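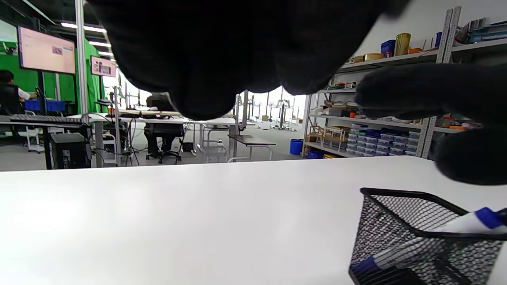
Kindine Glove Kit: Frequently Asked Questions

What is the Kindine Glove Kit?

The Kindine Glove Kit records how a person's hands move during ordinary tasks. The recordings are supplied to customers who train robot arms and grippers. The kit is offered by Dalen for purchase or for hire.

What is worn on the hands?

The operator wears a pair of black fabric gloves. A tracking controller with a round disc and a curved ring handle is mounted on each glove. Cables run back from the gloves along the forearms and should be left slack enough for the operator to turn either palm upward.

What kind of table is required?

Any stable table may be used. A plain white top is preferred. Small objects for the task, such as marker pens, should be placed within easy reach before recording begins.

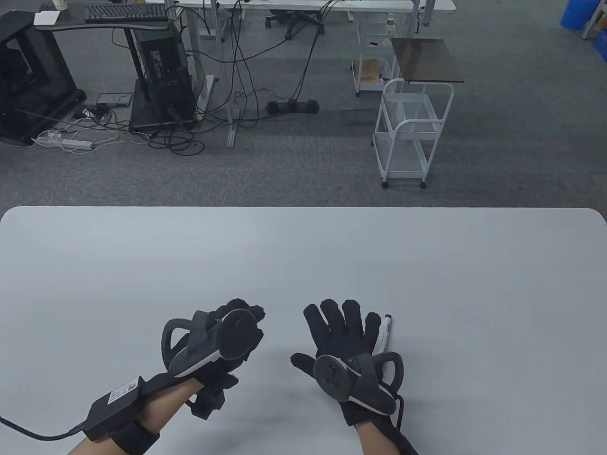 Is training included?

Yes. Each purchase includes one training day for up to four operators. Training is led by Hjørdis Öberg and may be held at the customer's site or at Dalen. Additional operators may be enrolled for a fee.

How long may an operator work without a break?

Sessions are limited to 18 minutes. Operators are asked to remove both gloves between sessions and to rest for at least 10 minutes.

How is a session started?

The operator holds both hands over the table, palms down and fingers spread, until the Bedo software confirms that both controllers have been found. If one controller is not found, the operator should lower the hands, check the cable on that side, and repeat the step. 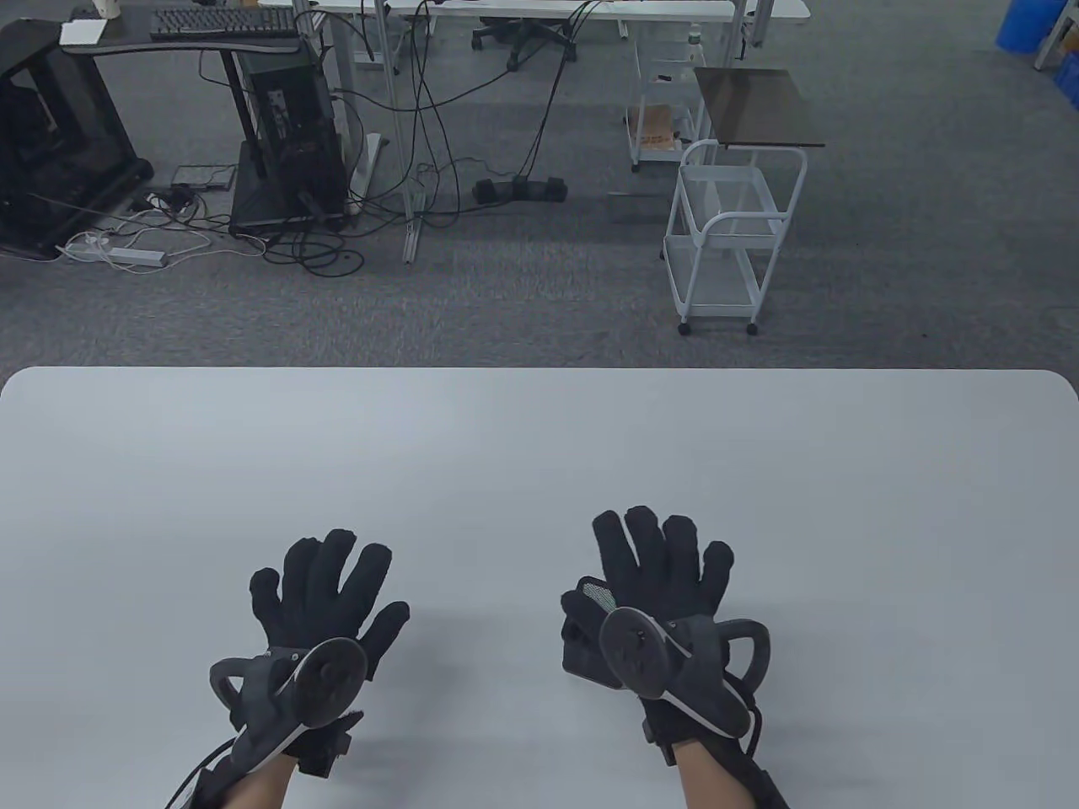
The same position is used at the end of every session. Recordings that lack either the opening or the closing position are marked incomplete and are not counted toward the customer's order.

May the gloves be washed?

The gloves may be washed by hand once the controllers and cables have been removed. They must dry for 24 hours before further use.

Who should be contacted about repairs or returns?

Requests should be addressed to Vidar Brekke, Customer Service, Dalen. Please include the order number and state whether the left or right glove is affected.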